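# Where Did the Shoes Go? Small-Space Storage in Student Housing

Marlene Pacheco and Gilmar Amaral
13 Feb 2021
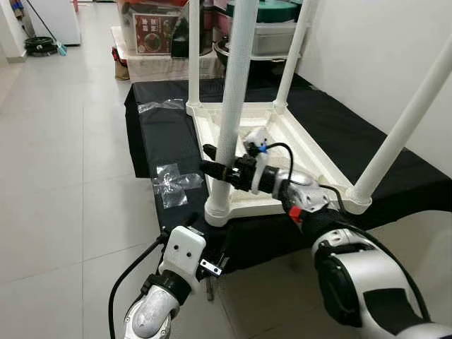 When we first sat down to pick a subject for this project, we had a long list of grand ideas (public transit, the history of the town library, something with bees), and every time we met to talk them over we ended up complaining about our rooms instead. After the third meeting like that, our instructor, Ivone Rangel, told us very kindly that we had found our subject already and should get on with it!

So this report is about how students in the Zollholm residence keep their belongings in rooms that were plainly planned for people with fewer of them. We wanted to know what gets stored, what it gets stored in, and what ends up on the floor anyway.

## How we went about it

We started in October with a short written survey, which we slid under doors and also left in a pile by the mailboxes. We handed out 400 copies in all, and we are grateful to everyone who filled one in, including the person who added a drawing of their closet on the back. The survey asked people to name the storage they had bought themselves, where they kept it, and what they wished they had brought from home.

After that we talked with residents who had said they didn't mind a longer conversation. Some of these talks went on for quite a while, and we drank a great deal of tea. Aba Mahama, who lives on the top floor, let us draw a plan of her room at the start of the term and again after she had moved everything, and the two plans side by side taught us more than a good many of the survey answers did.

## What people told us

Shoes came up again and again. The closets in Zollholm have one rail and one high shelf, with nothing at all near the ground, and so shoes pile up just inside the door, where everybody trips on them. Many people had bought a light rack that comes apart, with poles that push into a base, and they liked that it could go home in a suitcase. The usual complaint was wobbling. Aba found that hers leaned until she took it down, pushed every pole all the way in, and put the heavy boots at the bottom.

Kitchen things were the second big headache. The shared kitchen has cupboards, but people worry about their good pans going missing, so the pans live under beds with the winter coats. One resident had moved over from the Brolness building, where each kitchen cupboard has a lock, and she told us she missed that cupboard more than she missed the view.

Books were less trouble than we had guessed. Most people keep a few on the windowsill and borrow the rest.

## What we would suggest

We would love to see a low shelf added inside each closet, and a hook or two behind the door (the doors are solid wood and could easily take them). Locks on the kitchen cupboards would free up plenty of space under the beds. We also think a swap table at the end of the spring term would be a fine thing, as so many racks and bins get thrown out in May and bought all over again in the fall.

## Things we'd do differently

Our survey should have asked how long each person had lived in the building. A second-year resident has had time to collect things, and we can't separate those answers from the newcomers' now. We also wish we had visited Brolness ourselves. Mirela Seixas has offered to show us her room there, and we hope to add her floor plan to the appendix before the class presentation.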